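Confesiones de una cocinera que no sabe comprar aceite

Hace 38 años que como ensalada y hasta octubre pasado no supe distinguir un aceite fresco de uno rancio. Me da un poco de vergüenza escribirlo en una revista donde se habla tanto de comer bien, pero así es. En mi casa se compraba la garrafa de cinco litros, se dejaba al lado de los fogones (¡al lado mismo!) y duraba lo que duraba.

La culpa de que cambiara la tiene una almazara pequeñita, Skurero, a la que llegué un domingo por pura casualidad, buscando un sitio donde comer. Comer no comí, pero me sentaron delante de tres vasitos azules y me dijeron que oliera antes de probar. El primero olía a hierba recién cortada. El segundo, a tomate verde, a la mata entera. Y el tercero olía exactamente a la cocina de mi infancia, qué alegría, pensé... hasta que me explicaron que ese era el rancio.

Volví a casa con dos botellas y una manía nueva. Desde entonces leo etiquetas como quien lee novelas policiacas: fecha de cosecha, variedad, si pone «virgen extra» o se queda en «virgen» a secas. En Kulach, la tienda de mi barrio, ya me ven venir y me sacan directamente lo que acaba de llegar.

También he discutido mucho, claro. Mi familia sostiene que para freír vale cualquiera y que lo mío es esnobismo. Yo digo que unas patatas fritas en un buen picual son otra cosa, y de ahí no nos movemos. En lo que sí hemos cedido todos es en la garrafa: vive ahora en el armario del pasillo, a oscuras, y vamos rellenando una aceitera pequeña cada semana.

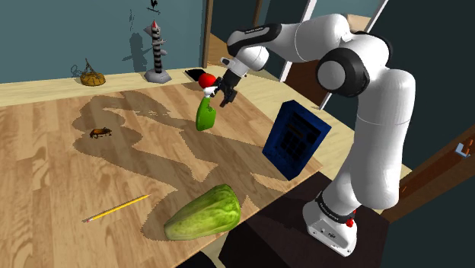
Lo que pregunto ahora antes de pagar

Primero, la cosecha. Si la etiqueta no la dice, pregunto, y si en la tienda tampoco la saben, me llevo otra. Después miro el tamaño, que en casa somos pocos y una botella grande abierta se nos eterniza. Y por último pido probarlo con un trocito de pan, aunque me miren raro. En Kulach ya tienen el pan cortado.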